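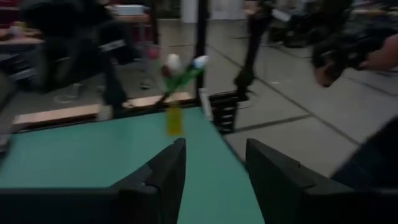 그리퍼는 악력만 세면 끝 아니냐고 샤밈 부카리가 묻길래, 저는 그 말에 대답하느라 커피를 다 식혔습니다. 악력만 보고 고를 거면 카탈로그 맨 뒤 표만 읽으면 되죠! 그런데 얇은 줄기나 작은 꽃병 앞에 손가락을 갖다 대 보면 얘기가 완전히 달라지거든요.

그래서 이번 소식은 그리퍼 비교 시험 이야기입니다. 스토르콤 작업실에서 손목 카메라를 단 로봇팔로 세 가지 손가락을 번갈아 끼워 보고 있어요. 하나는 헤다 쪽에서 보내온 각진 검은색 손가락이고, 하나는 코보도프의 얇은 평판형, 나머지 하나는 저희가 직접 깎은 고무 덧댄 버전입니다(이건 아직 이름도 없습니다. 다들 그냥 '고무'라고 불러요).

물건은 일부러 까다로운 걸로 골랐습니다. 청록색 작업대 위에 조화를 꽂은 작고 노란 꽃병을 세워 놓고, 손가락을 벌린 채 다가가서 꽃은 건드리지 않고 병만 잡는 게 과제예요. 말로 하면 쉬운데, 줄기가 V자로 벌어져 있어서 조금만 높게 들어가면 잎부터 눌립니다. 낮게 들어가면 이번에는 손가락 끝이 작업대에 닿고요. 조종하는 사람 입장에서는 꽤 약이 오르는 물건이죠.

제가 해 본 순서대로 적어 볼게요. 각진 손가락은 끝이 가늘어지는 모양이라 병까지 가는 길이 제일 잘 보였습니다. 두 손가락 사이로 쐐기처럼 틈이 생기는데, 저는 그 틈을 조준선처럼 쓰게 되더라고요. 대신 뿌리 쪽이 넓어서 화면 아래를 꽤 차지합니다. 물건이 바로 앞까지 오면 병 밑동이 손가락에 가려지는 게 아쉬웠어요. 평판형은 반대였습니다. 화면은 시원한데 둥근 병을 잡으면 살짝 돌아가요. 잡긴 잡았는데 꽃이 엉뚱한 쪽을 보고 있는 거죠. 고무는... 잘 잡습니다. 너무 잘 잡아서 놓을 때 병이 따라 올라오는 바람에 제가 소리를 한 번 질렀습니다.

손가락마다 10번씩 잡아 보고, 거기에 연습까지 합쳐서 제가 직접 돌린 게 대략 33번입니다. 성공률 표를 기대하신 분들께는 죄송하지만 표는 아직 안 올려요. 야르모 야스켈라이넨이 같은 과제를 자기 손으로 다시 해 보는 중이고, 사람이 바뀌면 결과도 꽤 바뀔 것 같아서요. 저는 늘 왼쪽에서 돌아 들어가는 버릇이 있는데 야르모는 위에서 비스듬히 내려옵니다. 어느 쪽이 유리한 손가락인지는 두 사람 기록을 나란히 놓고 봐야 알겠더라고요.

카메라 얘기도 빼면 섭섭하죠. 손목에 작은 카메라를 달면 물건 코앞까지 같이 가니까 거리감은 정말 좋습니다. 문제는 팔을 휙 돌릴 때예요. 배경이 통째로 흘러가는데 손가락만 또렷하게 남습니다. 처음엔 이게 멀미가 났는데, 며칠 하다 보니 손가락만 보고 움직이는 요령이 생겼어요. 쑤잉 초우는 노출 시간을 줄이자는 쪽이고, 저는 팔 속도를 먼저 낮춰 보자는 쪽입니다. 점심 먹으면서도 싸웠습니다(결론 안 났습니다).

컨트롤러는 페어웨더 것을 그대로 쓰고 있습니다. 지난 11월에 바꿔 볼까 했다가 손가락이랑 컨트롤러를 한꺼번에 바꾸면 뭐가 달라진 건지 알 수가 없겠다 싶어서 미뤘어요. 다만 그리퍼 닫힘 속도가 7단계로만 나뉘어 있어서, 고무를 쓸 때는 제일 느린 단계도 좀 급하게 느껴집니다. 중간값을 넣을 수 있는 방법을 아시는 분은 댓글로 꼭 알려 주세요, 진짜로요!

손가락 교체 시간도 재 봤으면 좋았을 텐데 이번엔 못 했습니다. 느낌만 말하자면 각진 쪽이 제일 편해요. 나사 머리가 바깥을 보고 있어서 공구가 쑥 들어갑니다. 평판형은 손목을 한참 돌려야 나사가 보이고, 저는 그때마다 나사를 하나씩 떨어뜨렸습니다. 바닥 타일이 회색이라 찾는 것도 일이에요.

다음 비교 기록은 2023년 2월 18일에 올릴 예정입니다. 야르모 기록이랑 제 기록을 같이 실을 거고, 루비리 투히와이가 설계한 새 고무 패드도 그때쯤이면 끼워 볼 수 있을 것 같아요. 지금 것보다 표면이 덜 끈적한 재질이라고 들었습니다. 시험해 봤으면 하는 물건이 있으면 그 전에 남겨 주세요. 유리잔은 안 받습니다.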